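Storage and handling of optical discs: revised guidance for members

Members of the Bratville Local Records Group hold a good deal of material on recordable discs, most of it scanned parish papers, oral history recordings and copies of family photographs. Karim Salameh checked 361 of these discs over the winter, and his results have led to some changes in the guidance last issued to members. The main points are set out in this item. The full notes can be had from the group's office.

Recordable discs differ from pressed ones in that the data sits in a layer of dye. The dye is changed by the writing laser and will go on changing slowly under daylight and heat. A disc left on a sunny window sill can become hard to read long before one of the same batch kept in a drawer. The reflective layer is a separate weak point. On a CD it lies just beneath the label side, under a thin coat of lacquer, so a scratch on the label side often does more harm than one on the clear side. On a DVD the layer is sandwiched between two halves of plastic and is better protected, but the bond can fail at the rim if the disc is flexed.

Discs should be stored upright in hard cases, at a steady temperature of no more than 20 degrees. Paper sleeves are acceptable for posting but should not be used for long-term storage. Soft plastic wallets can stick to the surface and are no longer recommended. Any disc taken out for use should go back into its case straight after the drive is opened.
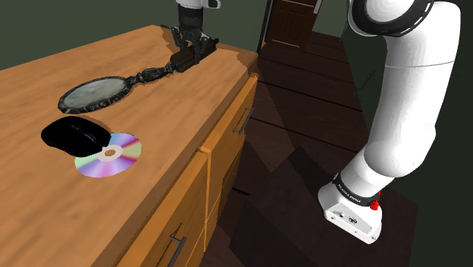 A disc out of its case on a wooden surface, with a computer mouse and a hand mirror.

Labelling caused more trouble in the survey than expected. Stick-on paper labels had lifted on several discs, and a lifting label can unbalance a disc at speed or catch inside the drive. Write on the clear inner ring with a water-based pen made for the purpose, and keep the longer description on the case. Ballpoint should never be used. Labels already in place should be left alone, as peeling them may take the reflective layer with them - copy the disc first and retire it.

Dust can be removed with a soft, lint-free cloth, wiping in straight lines from the centre to the edge. Wiping in circles leaves marks that follow the track, and the drive's error correction copes badly with these. Finger marks may need a little distilled water. Solvents and household polish should be kept well away.

Every disc should be copied to a hard drive, with a checksum recorded for each file, and read back in full every 4 years. Lama Karaki has written up the checksum routine for the Sleiman collection, which runs to 1,000 files, and will send the instructions to anyone who asks. Members without a working drive may book the one in the reading room in February. Please bring discs in their cases, with a list of contents where one exists.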